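Print this page | E-mail this page
Reading time: 4 min

Table-top arm cell – walk-round checklist, kitchen task bench
Site: Pelbridge, bench 2
Date: Jul 13, 2024
Checked with: Svenja Schwerdtfeger (operator)
Copy to: Ida Hellwig

Done against the Wendov house rules for small arms, issue of last November. Comments under each line. Where I put "action" it needs a name against it before the next run, not after.

1. Risk assessment on file and matches the task
OK. Covers pick and place of play food and light kitchenware. Says nothing about glass or real blades, so neither goes on the bench.

2. Loose items suit the task sheet
OK. Plate, ketchup bottle, strawberry, orange piece, cups, colander, pots, slotted spatula. Nothing sharp out. Task sheet still calls the colander "bowl" – fix the wording.
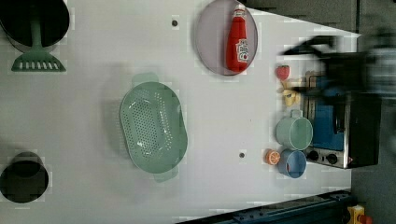
Uriel Sandoval

3. Hands off the table while the arm is live
OK today. Svenja steps back and says "clear" out loud before each start. Good habit, not written down anywhere. Action: add to start card.

4. Speed limit set and locked
Partly. Limit is set in the Brinix controller but the settings page has no password. Anyone can put it back up. Action: Wolfram Steinbach to lock it.

5. Payload within limit
OK. House limit is 500 g including whatever is in the fingers. Ketchup bottle weighed 400 g on the office scale, which suprised me. Fine, but don't swap in a full real one.

6. Pinch points looked at
Fingers, wrist, elbow, and the gap between arm and anything tall. People remember the fingers and forget the elbow. Briefing sheet should say elbow.

7. Items near the table edge
Comment. Pots and pan tend to end up right at the side. If a knock could send it to the floor, move it in. House rule is a hand's width. Reset photo on the wall doesn't follow our own rule so please retake it.

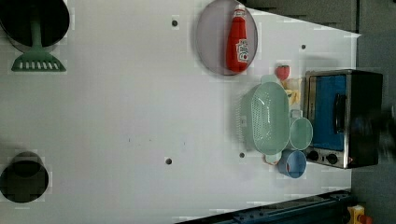 8. Emergency stop
Pressed once with the arm moving slowly, once with it parked. Stopped both times. Reset needs a twist and then a separate restart on the screen, as it should. Weekly test sheet had two blank rows – not acceptable, even if it was done. Action: Svenja to keep the sheet at the bench and not in the drawer.

9. Stop reachable from where the operator stands
OK from the front. From the far side you would have to lean over. Rule: far side is out of bounds during a run. Tape on floor, please.

10. Toaster oven
Prop only. Must never be plugged in on this bench. Put it in the rules in plain words, somebody will try it one day. Door and handle to be checked for cracks at every monthly visit, the arm pulls on it.

11. Table surface
No cracks found. Wipe down between sessions, crumbs of rubber from the finger pads get under things. Spare fixing holes are OK left open but check no screw is standing proud.
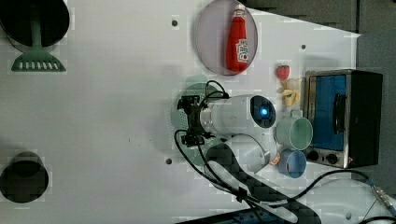

12. Cables on the arm
Most of my time went here. Slack is needed or the wrist can't turn, but too much and a loop catches on a cup or a handle. Run the arm through its full reach by hand-guide, slowly, and watch the loops the whole way. Any rubbing, stop and re-clip. Clips are good for 1,000 hours acording to our own list, counter on this one says 3,471. Action: replace all, Carmela Donati has a bag of them at Sperling.

13. Cables off the table
Nothing to trail where people walk. Connectors pushed fully home, no tape holding them.

14. Finger bolts
Tight. Paint marks lined up. Redo the marks when the pads get changed.

15. Training records
Svenja in date. Wolfram's refresher is due, book it. Visitors watch only.

Result: may run at the set speed, with 4 and 12 closed first. 3, 7, 8 and 9 by next visit.
Signed copy is in the blue folder. Questions to me, not to the front desk.

We use cookies to remember your settings. Accept | Manage
Sign up to the bench safety newsletter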